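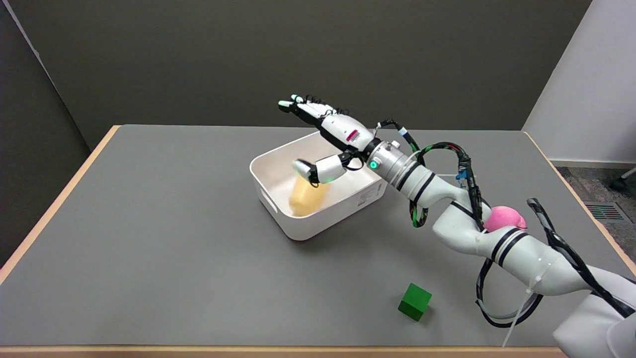
The second season of At Home with the Poduvals came to Drevel last month, and I watched all six episodes in two evenings, which I do not recommend for the eyes. For those who missed the first season, it is a reality series about Meera Poduval, the actress from the old hospital drama Rolla, her two sisters, and their mother, all living in one large house in Pendonthorpe. In the opening episode the mother decides that the fan letters must leave the kitchen. She puts them in a storage bin, a plain white plastic one, and she carries it from room to room while every daughter explains why it cannot stay in hers. It takes eleven minutes of television. I have to confess that I enjoyed each of them.

The big story

You probably know the news already, as it was on all the fan pages before the season started. Meera is engaged again, to the same man as before, the one who sells boats. The first engagement ended during the last season in a parking lot, with both of them wearing microphones. Now he returns in episode two with flowers for the mother and nothing for Meera, and I found this quite clever of him.

The producers clearly hoped that we would be shocked. I was not shocked, but I was interested. The sisters do not trust him and they say it in front of him, very politely, over lunch. Latha, the middle one, asks him where he was on her birthday and then passes him the salad. For me it is the best moment of the season. She is funny without trying to be funny, and I would watch a series about only her.

What is less good is the wedding planning. Episodes three and four are nearly all about flowers, invitations and the guest list. We hear that there will be 783 guests, then that there will be 1,000, and then the mother sits down on the stairs and does not want to speak to anybody. The stairs are good. The two hours before the stairs could be one hour.
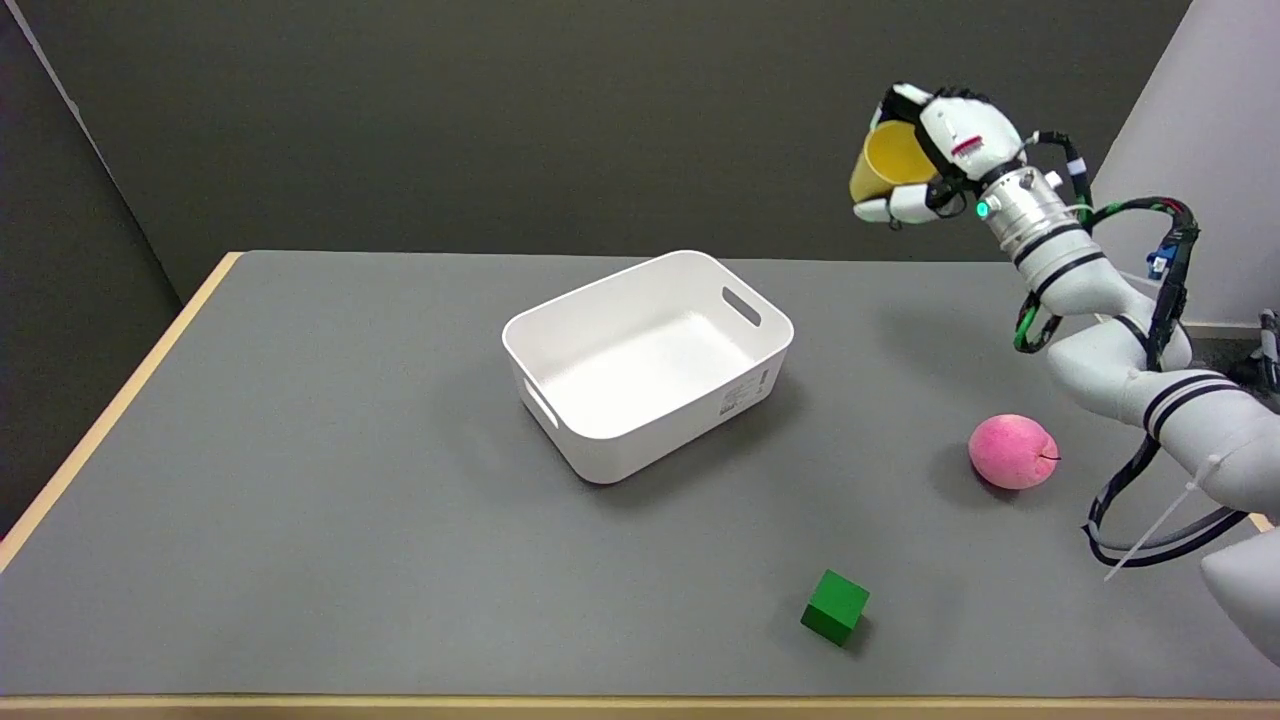 How it looks and sounds

The first season had a problem with music. Under every conversation there was a small piano, so that you always knew when to be sad. This time they use much less of it, and in the lunch episode there is none. I noticed the forks and the neighbor's dog, and it felt more like a real house.

The interviews, where each sister sits alone and talks to the camera, are still too many. Often we see a quarrel, then one sister tells us that there was a quarrel, and then the other sister tells us the same thing. The person who cuts the show should trust us a little more. Also, Meera's hair changes length between one answer and the next, so it is easy to see that these talks were recorded on different days and put together.

Subtitles are provided for the parts where the mother speaks Malayalam. I watched with my friend Padmavathi Palaniappan, who understands some of it, and she laughed several times in places where the subtitle was only "Fine." I would like to know what we are missing.

Comparing with the first season

I think the second season is calmer, and for some viewers this will be a disappointment. There is no thrown shoe and no lawyer. The youngest sister, Anju, who made most of the noise last time, has a job now and is away for a large part of the day. She comes home tired, eats standing up and asks what happened. I liked her much more like this, but I understand that one cannot build a trailer from it.

The last episode stops before the wedding. We see the dress, we see the car, and then there is a black screen with the word "May" on it. So there will be a special, and we will have to pay for another month of Drevel to see it. This I find not very nice toward the people who have stayed with the family from the beginning.

Should you watch it?

If you liked the family before, yes. If you are new, start with the last two episodes of season one, so that you know about the parking lot, and then go directly to this one. You can skip episode four completely, except for the end with the stairs.

I give it four stars out of five. The missing star is for the flowers.

Posted 5 April 2023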